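About the Vendel Institute for Trade and Economic Policy

The Vendel Institute is an independent, nonprofit research organization that studies international trade, public finance, and the rules that connect national economies. It was founded to give governments, lenders, and employers a common place to examine the effects of tariffs, currency movements, and cross-border investment.

The Institute is governed by a board of directors chaired by Belmiro Caldeira. Research is led by Mohcine Erraji, who joined from the Virach School of Economics and heads a permanent staff of 41. A further 165 associate fellows contribute papers and review work in progress. The Institute takes no position on candidates for public office and accepts no payment that is tied to the findings of a study.
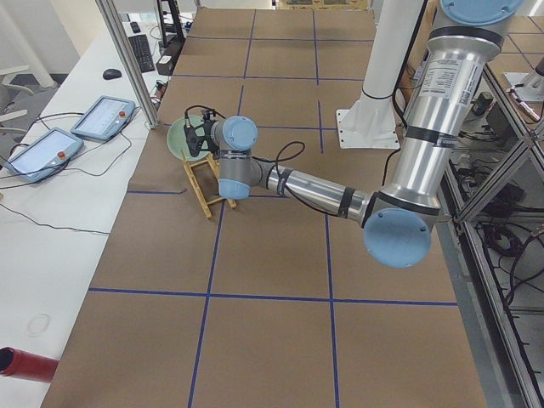

OUR WORK

Research at the Institute is carried out under three programs. The Trade Rules Program follows negotiations on market access, customs procedure, and the settlement of disputes. The Public Finance Program examines government borrowing and the terms on which smaller economies obtain credit. The Industry and Employment Program studies how changes in trade and production affect wages, training, and the location of work.

Findings are published as working papers, policy notes, and the quarterly Banden Review. The Institute's library holds 1734 bound volumes and is open to visiting scholars by appointment. Requests should be sent to the librarian in writing and should state the subject of the research.

Each February the Institute holds the Hsu Lecture, at which an economist or senior public official is invited to speak on a question of current policy. The text of the lecture is printed in the spring issue of the Review.

FUNDING

The Institute is supported by its endowment, by membership dues, and by grants. Individual grants to outside researchers are awarded once a year and may be worth up to $2477. Audited accounts are available on request from the Office of the Secretary.

Page last revised March 12, 2012

This site uses cookies to remember your preferences. By continuing to use this site, you agree to their use. Accept | Learn more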